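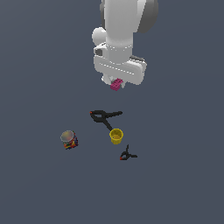
Fig. 1. Simulated arm holding a magenta block over two spring clamps, a yellow cup and a can.

Automation at Work, handout 3: The sorting bench at Fullow
Notes by Simin Zarei. Revised 19/08/2021.

Read before the seminar. Bring the task sheet from handout 2, preferably with something written on it.

The case

Fullow takes in returned goods for other people's shops. Most arrive in mixed boxes, and until recently a sorter on the bench tipped out each box and put things where they belonged. Management then bought an arm from Traretti, along with a planning package called Tanui, in which every pick is tried on screen before anyone goes near the real bench. The sales brochure said the arm would "free staff for higher-value work". Keep that phrase in mind. We shall be looking for the higher-value work all term.

What the simulation shows and what it leaves out

A block is a kind thing to give a gripper. It has flat sides and it stays the shape it was. A spring clamp is mostly gap, with handles going off in different directions, and a cup can be taken by the rim or round the outside, with different results when you come to put it down. Cans roll. All of this can be modelled, and Tanui models a fair amount of it.

The grey surface in Fig. 1 is perfectly clean. The Fullow bench had tape on it, and crumbs, and a mug that belonged to the early shift. The sorters knew to work round the mug. Moving it became a written procedure (procedure 80, if you want to look it up in the course pack).

Where the work went

The trial ran to 1636 items. The arm dealt with most of them by itself and passed 101 to a person. On paper that is very little handing over. Now look at it from the stool. The sorter used to get easy items and awkward ones mixed together, and the easy ones were a rest. After the change she got only the awkward ones, each announced by a buzzer.

Three things to note from the interviews:

Pace. The sorters had set their own. Now they waited, then hurried, then waited. Several found the waiting more tiring.

Skill. Knowing which way up to pick a thing had never been in the job description. It went into the software as "grasp preferences", typed in by the sorters over some weeks, at the sorters' usual rate of pay.

Title. They are now "exception handlers". The pay band did not notice.

A fair word for the other side: wrists improved. Two sorters with long-standing strain said they would not go back, and one liked the planning screen enough to ask for training on it. She got the training after she had asked in writing, twice.

Terms for this week

Exception: an item the machine hands over. Also, in practice, a person's whole day.

Residual work: what is left once the regular part has been automated. See the Cido chapter in the reader, first half only.

For discussion

Go back to your task sheet and mark the jobs a gripper could take. Then write out what your day would be made of without them, hour by hour. Who would you want in the room when that was decided, and at what stage would they have to be asked for it to make any difference?

Written answers, one side of paper, to my pigeonhole before the next seminar.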